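Main page Contents Random article Recent changes Talk History

Teaching by demonstration (robotics)

Teaching by demonstration, also called lead-through, hand guiding or, among those who have done too much of it, puppetry, is a family of methods in which a robot is shown a task instead of being given written instructions for it. A person moves the robot through the work, the movements are recorded, and the recordings are used either for direct playback or to train a program that will attempt something similar when left on its own. The appeal is that most people can pick up a telephone and very few can describe in numbers how they did it.

Two main forms

In hand guiding, the teacher takes hold of the arm itself and pushes it where it ought to go. The motors are slackened so that the joints give way, and the positions are written down many times a second. The method is cheap and quickly learned. Its chief drawback is that the teacher's hands and sleeves are in the way of the cameras, and a program trained on such pictures may come to regard a cardigan as part of the equipment.

In remote control, or teleoperation, the teacher moves something else and the robot copies it. The something else may be a joystick, a pair of tracked gloves or, very commonly, a second set of arms of the same proportions, known as leaders. The arms that do the work are called followers. The teacher stays out of view but gives up the sense of touch, and beginners tend to grip everything as though it were trying to escape.

Two-armed work

Tasks needing two arms are harder to show than the sum of their halves would suggest. One gripper must hold while the other acts, and a teacher who is right-handed remains right-handed at a distance. Small, flat, glossy objects are a favourite subject, being both commercially interesting and thoroughly annoying.

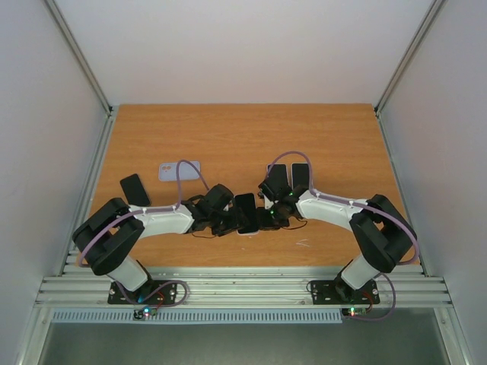

Two arms at a wooden worktop, their grippers at either side of a black smartphone; three further phones and a lavender case lie on the table.

The Clavitz bench course, written by Lucimara Araújo and Gervásio Fontes, puts phone handling in its second week, after blocks and before anything made of cloth. Araújo's notes advise new teachers to work at half their natural speed and then to halve it again. Fontes, who wrote the chapter on grippers, held that a phone lying flat on a table was "the most uncooperative object in modern life", though he was known to have said the same of coat hangers and of his co-author's handwriting.

Recording a session

A single run through a task is called an episode. Episodes are usually kept short, and the objects are shifted between them so that the program does not simply memorise one corner of the table. In the Clavitz course a trainee records 100 episodes of each task, of which 33 are set aside for checking. Roughly 5 are normally thrown out for sneezing, dropped controls and similar causes. The sessions go into a log kept in Juvton, a labelling tool whose menu for reasons of failure has two entries, "Operator" and "Other".
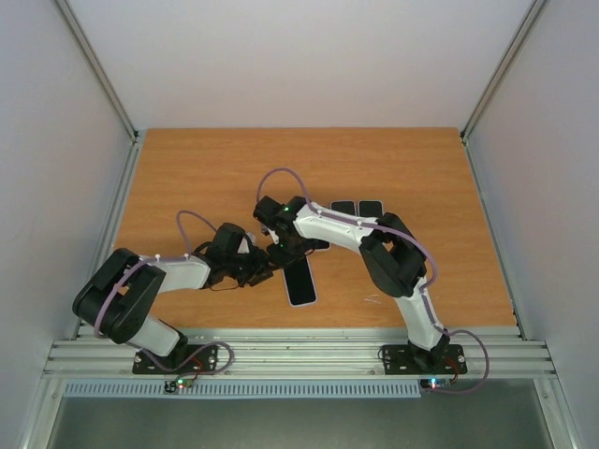

Close work of this kind is where the gap between teacher and follower shows most plainly. When two grippers come within a finger's width of each other, a slight lag in the link can turn a neat handover into a collision. Tainá Amaral's remedy was to have one arm stop completely before the other moved in. It is slow, dull to watch and still widely used. Everaldo Guimarães preferred to let both move together and accept the occasional knock, on the grounds that a program which has never seen a mistake will not know what to do with its own. The two taught the same course on alternate days, and their former trainees can reportedly be told apart.

Criticism

The usual complaint is that a robot taught by demonstration learns the habits of its teacher along with the task. The Flovley workshop report describes a follower that paused before every grasp, a mannerism eventually traced to Edivaldo Arruda, who liked to check the clock. A second complaint concerns cost: recording is tedious, and tedium has to be paid for by the hour. Supporters reply that writing the same movements out by hand is also tedious and takes longer.

See also

Leader and follower arms
Playback programming
Jang gripper
Handover (robotics)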